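Breltden Robotics Workshop – Bench Notebook
Entry: January, bimanual teleoperation, kitchen sorting task
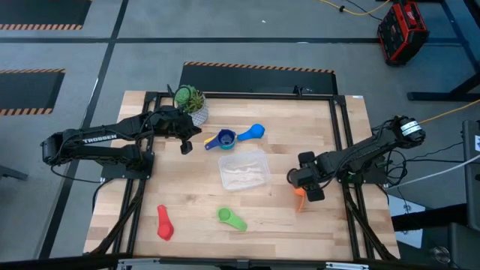 Bench layout for the measuring-tool task. Container at centre, loose spoons and scoop on the wood, both follower arms over the work area.

Present: A. Hirvonen (operating), Z. Nartey (recording station), K. Amegashie (morning only).

Purpose of session

To continue collection of remote-controlled demonstrations for the Protham task set. The task for this block is the placement of loose measuring tools into the clear plastic container using both arms. The written instruction attached to each episode is "put the measuring spoons in the container". The blue scoop is to be treated as a spoon for this purpose. Agustina Yáñez confirmed this by message after it was raised in the last entry, and the wording will stay as it is so that the earlier episodes remain usable.

The nested measuring cups and the plant are not part of the task. They stay on the table as background objects and should not be touched by either gripper. An episode in which the cups are knocked over is to be marked as failed even if the container has been filled correctly.

Set-up, 8:40

Arms powered and brought to the rest pose. Leader and follower joints compared at rest. The left wrist rotation showed a small offset, which was removed by repeating the homing routine. Right arm within tolerance on the first attempt.

Gripper closing force left at the value Kekeli set for the Bouchard trials. It was chosen for wooden blocks and is probably higher than needed here. With the container it produces visible bending of the side wall when the left gripper holds the rim. No change made today, as a change partway through a block would leave us with two different sets of data under one label.

Camera exposure fixed manually. The automatic setting was producing a brightness shift whenever an arm passed over the pale wood, and Zuweira had to discard several otherwise sound episodes in the previous block on that account.

Collection, first block

Episode limit set to 45 seconds. The operator begins with both grippers raised, and the recording is started by foot pedal once the arms are still. Loose tools are moved by hand to new positions between episodes. The container may be moved by a hand's width in any direction but is to remain within comfortable reach of both arms.

The division of labour between the arms is as follows. The left arm takes anything on the left half of the table and the right arm takes the remainder. When one arm is grasping, the other may hold the container steady if it is free, though this is not required. Aarne's view is that the steadying motion should be demonstrated often, since the container is light and slides when a handle catches the rim. I agree, and ask that other operators do likewise.

Observations from the first block:

Spoons lying flat are the main difficulty. The handle sits very close to the wood, and the fingers must come down almost to contact before closing. Operators tend to stop short, close on nothing, and try again. A single retry is acceptable and possibly useful. Three or four in a row will teach the policy to hesitate, and such episodes should be dropped.

Grasping at the bowl is more reliable than grasping at the handle, but the release is worse. The spoon rotates as the fingers open and the handle may land across the rim. Handle grasps, taken close to the bowl, gave the cleanest placements.

The approach path of the left arm passes near the plant and then over the cups. Aarne has been lifting the forearm early to clear both. This is good practice and is to be followed by all operators. The reverse path needs the same care, particularly at the end of an episode when attention drops.

Interruption, 10:55

Right follower stopped responding during an episode. Fault traced to a connector at the base that had worked partly free. Reseated and tied down. The episode was deleted and the arm homed again before work resumed. The cable loops at that base should be looked at properly before the next long session – Ekow Ayaaba has been asked to do this and to check the left side at the same time.

Collection, second block

Zuweira took over as operator at 11:30, with Aarne at the recording station. Her episodes are noticeably shorter, and she moves both arms at once far more than he does. Both styles are valid. The concern is whether the policy will average between them and produce a poor version of each. Operator initials are now stored with every episode so that the two groups can be trained separately if required.

One practical point from Zuweira: the leader handles become tiring after 27 episodes or so without a pause, and the quality of the fine approach suffers before the operator notices. Breaks are to be taken at fixed intervals from now on, whether or not the operator feels the need for one.

Totals

The Protham set now holds 2,676 accepted episodes across all tasks. The target for the measuring-tool task alone is more than 600, and we remain short of it. I have not included today's second block, as it has yet to be reviewed.

Review of recordings

Played back a sample of the first block at half speed after lunch. Two matters to record. First, in several episodes the container had been returned to nearly the same spot each time, despite the instruction above. Whoever resets the table should make a deliberate change. Second, the order of collection is too regular. The operator has usually gone for the nearest tool first. Agustina would like the order varied, and I will prepare a printed list of colour orders to be kept at the recording station.

Outstanding

Connector and cable check, both arms – Ekow.
Colour order list – to be done before the next session.
Review of second block – Zuweira and Kekeli.
Decision on gripper force for the next task. Kekeli to propose a value.
Confirm with the Salen group which episode format they expect. Their last message referred to the old one.

Arms returned to rest pose and powered down at 15:20.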